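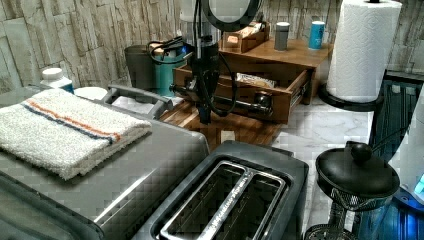 4.2 Resting places for kitchen towels

Towels in the households we surveyed were seldom kept where the kitchen had been designed to hold them. Most of the rental flats in Panham were built with a single rail on the inside of the cupboard door under the sink, and the plans held by the council for the Kedel estate show the same fitting in every unit. Respondents knew about the rail but described it as a place for cleaning cloths, gloves or nothing at all. The towel in use was kept on whatever flat or hanging surface came to hand, and the tops of small appliances were named often. Figure 3 shows the arrangement we coded as "folded, appliance top": a white terry-cloth towel with one orange and one navy stripe, folded and set on a stainless-steel toaster oven. We kept this code separate from "draped, appliance top", where the towel hangs over an edge or a handle, as the two seem to be treated differently by the people who do them.

The postal survey went to 2,000 addresses and 968 were returned in a usable state. Respondents were asked to write down where each kitchen towel in the home was at the time of filling in the form, and then to say what it had last been used for. The second question was left blank more often than any other on the form. We take this as a finding in its own right. Many people could say at once where a towel was but could not say whether it had last dried hands, dishes or the bench, and several wrote "everything" across the space provided.

The 34 follow-up interviews give a better sense of how the sorting works. Folding was the main signal. A folded towel was understood by others in the home to be clean or nearly so, and to be meant for dishes. A draped towel was open to anyone for any purpose. A towel lying in a heap was on its way to the wash, although it could stay there for days and sometimes went back into use when the others ran out. These rules had rarely been spoken aloud. They came up in interviews mostly as complaints, when another member of the household had folded a towel that should have been left in a heap.

Stripes and colours played a smaller part than we had expected from the pilot study. In the pilot, two of the share houses had given a colour to each task, and we added a question to the main survey on that basis. Very few households in the main sample did this, and those that did tended to give it up when towels wore out and were replaced with whatever was on sale. Families who cooked with raw meat most days were no more likely than others to keep a separate towel for hands.

Bench space has some bearing on the use of appliance tops. In the Byun flats the clear run of bench between sink and stove is 600 mm, and any oven or kettle kept out on it takes a good share of that. People in these kitchens spoke of the top of an appliance as extra bench. It held towels, and also mail, bread, school notes and fruit. One tenant said she had stopped thinking of it as part of the oven. In the larger Drivero townhouses, where there is room for a rack or a second rail, the same habit turned up but less often, and it was more likely to be put down to convenience than to a lack of room.

The safety side of the practice needs care. Manufacturers' instructions for countertop ovens commonly ask that nothing be placed on top while the oven is in use, and most of the interviewed tenants were aware of some rule of this kind. What they did about it varied. Some moved the towel each time before switching on, some moved it only for long cooking, and a few said they left it. Our survey form did not ask whether the appliance was on, so we can't say how often towels and heat coincide in the wider sample. This is a gap in the design and should be fixed in any repeat of the survey.

Drying is the other practical issue. A damp towel folded in several layers holds its moisture longer than one hung flat, and interviewees who folded their towels were also the ones who most often mentioned a stale smell. They put this down to the washing machine, the water or the brand of powder. Only a handful linked it to folding. We did not take samples from the towels and make no claim here about bacteria, but the pattern fits with earlier work on cloth drying times in humid homes.

Season made a difference as well. The forms came back mostly in November, when windows were open and washing dried outdoors within a day. Tenants interviewed later, in the wet months, reported keeping more towels in use at once - often on oven handles, chair backs and the tops of fridges. The counts in Table 5 should be read as warm-weather counts for this reason. Section 4.3 turns to sponges and dishcloths, where the rail under the sink was used far more.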